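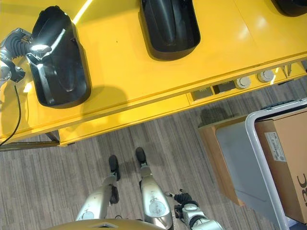 Looking down from head height at the yellow table and its black trays, gripper over the left-hand one.

Teaching by Hand: A Tray-Handling Team on Remote Control, Demonstrations and Bad Data

Category: Automation / Motion & Robotics
3/1/24 | By staff writer
60 shares | 3 comments

Miredell builds tray-handling cells for parts warehouses. For most of its history the company wrote motion programs point by point. Since July its development group has been collecting demonstrations instead: an operator drives a two-armed legged robot by remote control, the joint and camera data are recorded, and a policy is trained on the result. We spoke with the engineer who leads the group and with one of the operators.

The task under study is tray transfer. The robot takes a molded black tray from a yellow shelf or table and places it somewhere else, typically a bin on the floor. The lead engineer described it as a deliberately narrow problem.

"We had a list of twelve tasks at the start and cut it to one," the engineer said. "A tray is rigid, it doesn't have many sensible grasp points, and the surface gives the cameras a hard time. If the method can't handle a tray there is no reason to move on to bags or cables."

The surface came up several times in the conversation. Glossy black plastic under ceiling lights produces glare that shifts as the head moves, and depth estimates near the glare are poor. The group tried matte spray on a few trays and then stopped, on the grounds that customers would not be spraying theirs.

Demonstrations are recorded in two ways. The first is what the group calls hand guiding. The arm is put in a compliant mode and a person moves it through the motion while standing next to it. The second is teleoperation, in which the operator wears a headset and tracked gloves and sees what the head camera sees. Hand guiding is used for short segments such as the final approach to a rim. Everything else is teleoperated.

"With hand guiding your own body is in the camera view, and the policy will learn from that if you let it," the engineer said. "We crop, we mask, we throw away the color stream for those segments. It is still useful for contact, because you feel the rim seat against the palm. In the gloves you feel nothing."

The operator confirmed this. "You learn to watch the tray and forget about the fingers. When the far edge dips, your grip is low. When it rolls, you are off to one side. After a few hundred you stop thinking about it, and then your demonstrations get faster and the training people complain."

Speed is a real point of disagreement. The teleoperation link, a Castach product, adds a delay of 60 milliseconds at the group's settings. Operators compensate by pausing briefly before contact, and those pauses end up in the recordings. A policy trained on them pauses as well. The group now trims stationary stretches longer than 400 milliseconds before training, except those immediately before the fingers close.

"We trimmed everything the first time," the engineer said. "The robot went straight into the shelf. The pause before the close was when the operator was correcting wrist angle by a degree or two, and we had cut that out as dead time." 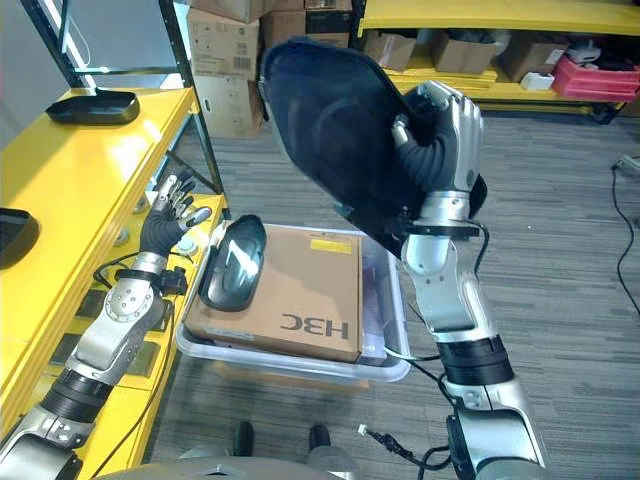

A tray-like object held up in the right hand, left hand toward the shelving. Another tray is on the carton in the clear bin.

The use of two arms has been the most expensive decision. A single arm can lift one of these trays, but the operators found it difficult to turn a tray in the air and still see where it was going. A raised tray hides a good part of the room from the head camera. With the second hand free, an operator can steady the far side or clear the next item, and the two motions have to be recorded as a single episode.

Asked how many episodes were needed, the engineer gave figures for the first version of the task. The group collected 1000 episodes, trained, and obtained a policy that worked from one starting position and few others. It then collected 3000 more with the bin, the cartons and the starting stance moved between episodes. The second policy tolerated a shifted bin. It did not tolerate a tray lying upside down, and that case is still handled by calling an operator.

"People want to hear a number," the engineer said. "The number depends on how much you vary the setup. I would take a small set with real variation over a large one where everything sits on tape marks."

Labeling is done after each session by the operator who drove it. Episodes are marked clean, recovered or failed. Recovered episodes, in which a grasp slips and is corrected, were discarded for the first two months. They are now kept and weighted higher than clean ones in the approach phase. Failed episodes are stored but not used. The group runs the bookkeeping on a modified copy of Estitz, an open logging tool, and the engineer said that most of the modifications concern clock alignment between the head camera and the hands.

Cable management remains unsolved. "There is always a cable across something," the operator said. "You drive around it. The policy has to learn to drive around it too, and it is in a different place every time."

The next step is a trial with Sasaki, a parts distributor that uses a similar tray in a larger size. The group expects to reuse the approach segments and to record new lifts. Hand guiding will be used first, to find out where the larger tray flexes. Headset sessions follow when the grasp points are settled, and the trim threshold will be set again from the new recordings.

Filed under: teleoperation, imitation learning, material handling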